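Library extends calligraphy hours, revises room booking rules

The Pristside public library will extend the opening hours of its second-floor craft room from April, following a review of how the room was used over the past year. The calligraphy program, which accounts for the largest share of bookings, will move from one evening a week to two.

According to the review, the craft room recorded 1251 visits over the twelve-month period, compared with 1106 in the previous one. The figures cover both taught courses and open sessions. Visits by school classes are recorded separately and were not included in either total.

"The increase is modest, and most of it falls in the evening," said Baiba Mets, who heads adult programs at the library. "Daytime use is flat. The room was closing at the hour when people wanted to come in."
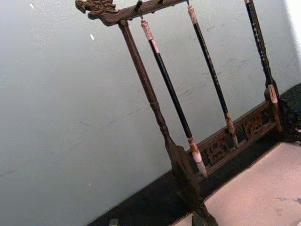
Calligraphy brushes hanging from a rack with a carved dragon head.

Under the new schedule the room will stay open until 8 p.m. on both course evenings. The Wednesday session remains a taught class for beginners. The added session will be open practice, with an instructor present for the first hour only. Participants in open practice must have completed the beginner course or shown equivalent work to the instructor.

The beginner course covers brush grip, posture, ink preparation and the basic strokes of regular script. Running script is introduced in the final two weeks. Siiri Stankevičius, who has taught the course for three years, said the content will not change, but the order will. Ink preparation moves from the first week to the second, so that the opening class can be spent entirely on brush handling with water on practice cloth.

"Grinding ink takes up most of a first lesson if you let it," Stankevičius said. "Students were going home having made perhaps ten strokes."

Paper has been a recurring cost. The course has until now used a machine-made practice sheet bought in small lots, and absorbency varied noticeably between deliveries. The library has signed a supply agreement with Felodico, a stationery wholesaler, for a single grade of semi-sized paper. Sized paper slows the spread of ink and is easier for beginners to control, while unsized paper shows differences in pressure and speed more clearly. The semi-sized grade was chosen after a trial in which students worked on 3 candidate papers without being told which was which.

Ink sticks and bottled ink will both remain available. Bottled ink containing shellac may not be used with library brushes, as it sets in the base of the hair and cannot be fully removed once dry. Brushes are to be rinsed in cool water, reshaped by hand and hung with the tip down.
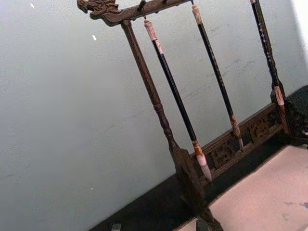 The carved end of the brush rack, with its turned left post.

The booking rules have also been revised. Places could previously be reserved by phone, in person or by e-mail, and the three lists were merged by hand each morning. All reservations will now go through the Vasora system already used for the library's meeting rooms. Phone bookings will still be accepted at the front desk, where staff will enter them directly. A reservation not claimed within fifteen minutes of the start of a session will be released.

Normunds Krūmiņa, who manages the building, said the later closing time requires a change to the ventilation timer and the alarm schedule on the second floor — work that can be completed in one day. The elevator will run until the room closes. The side entrance will continue to lock at 6 p.m., and evening visitors should use the main doors.

The fee for the beginner course is unchanged. Open practice is free to library cardholders, who pay only for paper. Registration for the spring course opens at 9 a.m. on the first working day of the month, at the front desk and online.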